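Home | Corpora | Poets | Downloads | Contact
Search this site Go
Print this page | E-mail this page

# Taltetti Review Corpus

Data card, revised 18 June 2021

## Contents

The corpus holds 319 reviews of first poetry collections, taken from 86 issues of small literary magazines. Each review is one plain text file in UTF-8. Line breaks inside quoted verse are kept; all other line breaks were removed.

Two magazines, Nova and Vitale, supply most of the text. The rest comes from Andov, a newsletter that printed short notices on its back pages. Andov notices are often unsigned and carry `reviewer: none`.

## Fields

`id` - source code plus running number
`source` - nova, vitale or andov
`reviewer` - as printed, initials not expanded
`poet` - surname first
`title` - title of the collection reviewed
`quoted` - yes if the review quotes three or more lines of verse
`stance` - 3 favorable, 2 mixed, 1 unfavorable

Reviews of two books together are stored once, with both titles in `title` separated by a semicolon. Reprinted reviews are kept only in their earliest version.

## Labeling

Stance was assigned by two readers working separately. Where they differed, a third reader decided. Praise for the cover, the paper or the publisher does not count toward stance. Comparison with an older poet counts only if the reviewer says which way it goes.

## Known problems

Scans of early Vitale issues lose italics, so titles run into the sentence around them. Long dashes in Nova were read as hyphens in places. Stanza breaks that fell at the foot of a page may be missing.
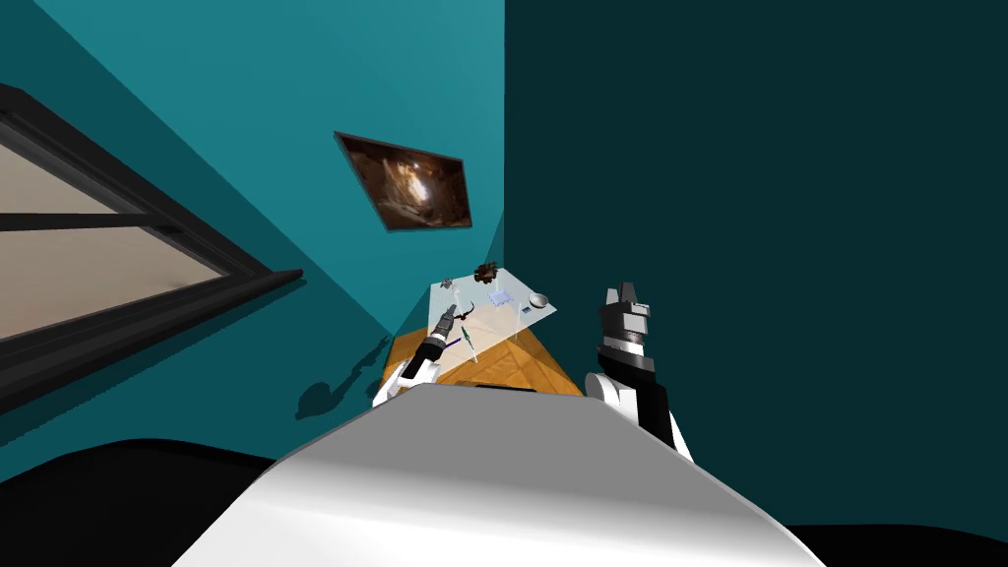

Tullio Palumbo wrote that the mixed label hides too much: a reviewer who likes the short poems and dislikes the long sequence gets the same score as one who is lukewarm throughout. He asked for a separate field for split verdicts.

A `split` field is planned for the July release. Existing stance values will stay as they are, so older scripts should still run.

## Use

Free for teaching and research. Quoted verse remains under the copyright of the poets and their publishers. Cite the corpus by name and revision date.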